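Subject: Re: [plilthorpe-handball] Balls without resin – Numard 134 or 135?
Date: 26th April

Hello all,

I answer to the message about the new balls, which I have quoted below. Sorry for the slow reply, I wanted first to train with both models. I write quite long, so those who only play and do not care what colour the ball has can stop after the first paragraphs. 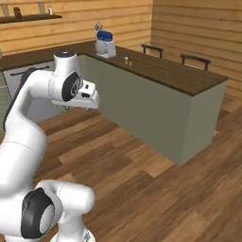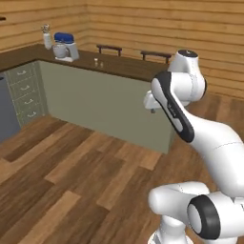

My short opinion: for the women and the older juniors I would buy the 135, in size 2. For the beginners I would stay with the 134. For the men I have no opinion yet, as I did not hold the size 3 in my hand.

The earlier message was this:

> Hi everyone,
>
> As you know the sports centre has renewed its rule that no resin or
> wax is allowed on the floor, and it is not going to change its mind
> before the winter season. So we need balls that can be held with
> dry hands. Our old Olladias are finished. The surface has gone
> shiny and half of them lose air between Tuesday and the weekend.
>
> Rampersad can supply two models from Numard, the 134 and the 135.
> From the catalogue I honestly can't tell the difference, apart from
> the colour and that the 135 costs more. Both are called "grip" balls.
> Both come in all the usual sizes. Has anyone played with them? I'd
> like to place the order so we have them before June, and I'd rather
> not mix the two kinds in one bag.
>
> Also, is it true that you can wash them? Someone told me that
> washing ruins the bounce.
>
> Cheers from the equipment cupboard

Now my answers in the same order.

Air first. I am not convinced that all the Olladia balls are really finished. I took a few of them home, pumped them and held the valve under water in a bucket, and in most of them the bubbles came only from the valve. When the ball is pumped with a dry needle, the rubber inside the valve gets small tears and does not close well any more. A drop of silicone oil or glycerine on the needle helps. Please do not use cooking oil, it makes the rubber soft with time. Two of mine hold their pressure now the whole week. The surface of course does not come back, but for throwing at the wall, for the warm-up and for the goalkeeper drills they are good enough, and I would not throw them in the garbage.

The difference between the 134 and the 135. The catalogue is really not clear. As I understand it from the label on the ball and from my hands:

The 134 is stitched, with a soft foam layer under a synthetic cover. The cover has a fine pattern like the skin of an orange. It feels a bit sticky when new and it is pleasant to catch, also for children who are afraid of the ball. The bounce is rather low. When you dribble you must push more, and the players who come from basketball complain.

The 135 is also stitched but harder. The cover is thinner, and the seams lie deeper, so that the fingertips find something to hold. It is less sticky than the 134 on the first day – I was at first disappointed – but it gets better after a few sessions, when the factory shine is gone. The bounce is more even and you feel better where the ball is. For the wing players, who want to give spin to the ball, I saw a clear difference. With the 134 the spin shot just slid out of the hand.

On catching a hard pass, the 134 wins. On throwing, the 135 wins. One of our back players has small hands and could not hold the 135 with one hand at the beginning. With a little less air she could. We should write the pressure that is printed beside the valve on a card and put it in the bag, together with a gauge, as most of us pump "by thumb" and the thumb likes the ball much too hard. A dry ball which is too hard is impossible for everybody. I would go to the lower end of the printed range and stay there.

On the sizes, please check the order form twice. Last time we got size 3 where we had ordered size 2, and by the time it was noticed the balls had been used and the shop could not take them back. The size stands on the ball in a very small print next to the valve. I propose that we write it again in big numbers with a permanent marker, on the panel opposite the valve. The marker holds surprisingly well on the 134 and less well on the 135.

About washing. Yes, you can wash them, and you should. Dust is the enemy of a dry grip ball, more than wear is. Our floor is not cleaned before our Tuesday hour and after one training the balls have a grey film. I wipe them with a cloth, lukewarm water and a very small quantity of dish soap, then again with clean water, and let them dry at room temperature. It is important not to put them in the sun or on a heater. I think this is where the story about the ruined bounce comes from: if the ball lies in a bucket, the water goes through the stitching and into the lining, and then the ball is heavy on one side for a long time. So wipe, do not soak.

If there is old resin on a ball, soap does nothing. Then you need the cleaner for resin, and I would not use it on the new ones at all, it takes the grip layer away too. Please also do not bring to training a personal ball on which there was once resin. It glues itself to the others in the bag and we will get trouble with the centre.

About mixing the models in one bag, I agree, we should not. The juniors who move up to the women's training would need some weeks to change from one to the other, but they have this problem anyway with the size. If the money is enough for only one model, then take the 135 and accept that the beginners will have some red fingers. Softer foam balls for the smallest ones we have already, they are on the top shelf behind the bibs.

One open question from my side. Does somebody know if Rampersad gives the club price also when we order the two models together, or only for a full bag of the same one? On the order form it says "per line", and I am not sure if a line means a model or a model in one size. In the second case it would be cheaper to wait with the size 3 and order them together with the team from the university.

I bring both test balls on Tuesday, the 134 is the one with the tape on it. Who wants to try them can come a bit earlier, the door on the car park side is open. Please try them with clean hands, and without hand cream!

Best regards to all,
your left back from the Tuesday group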